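Unit 2: Printing parts that hold other parts
Course notes, Janka Sokol

In this unit we continue with accessories that you draw and print yourself. Last time the model was decorative and small errors did not matter. Now the part must fit on something, so we speak about tolerance, wall thickness and print direction.

Please install the slicer Tunedport before the next class and load the profile "Brirkonance draft". The profile is slow, but it gives clean edges. If you work on the computers in the lab, it is already there under the name Isus.

Tolerance first. A hole in the model is always a little bigger than the hole in plastic. Print the test plate from the folder Rathore and try which hole takes your screw. Write down the result for your own printer – the value of your neighbor will not help you.
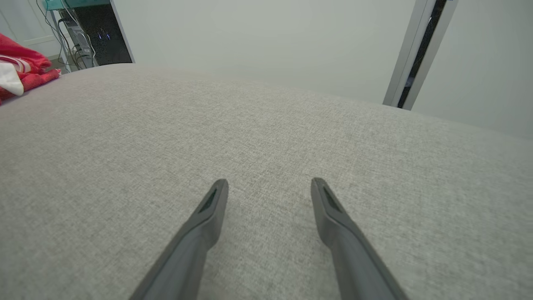
Edges are the second topic. A sharp corner at the first layer often curls up, and it is also unpleasant in the hand. Draw a bevel or a round end already in the sketch and do not leave it for sandpaper. The two gray fingers in the picture have both: the tips are blunt and rounded, and along the outer faces runs a beveled edge, which catches the light. Also notice the long slot near each tip. When you draw a slot like this, keep enough wall on both sides of it and check the wall in the layer preview.

Pairs of parts: draw only one side and use the mirror command. Students who draw the second side by hand usually get a difference which they find only after the print.

Homework: a clip for a cable, with one slot and no sharp corners. The print may take up to 165 minutes. Send the model file and one page of notes until Sunday, or bring it to room 632. In the notes I want to see your hole test and the print direction you chose, with the reason. Late work loses 2 points from 14.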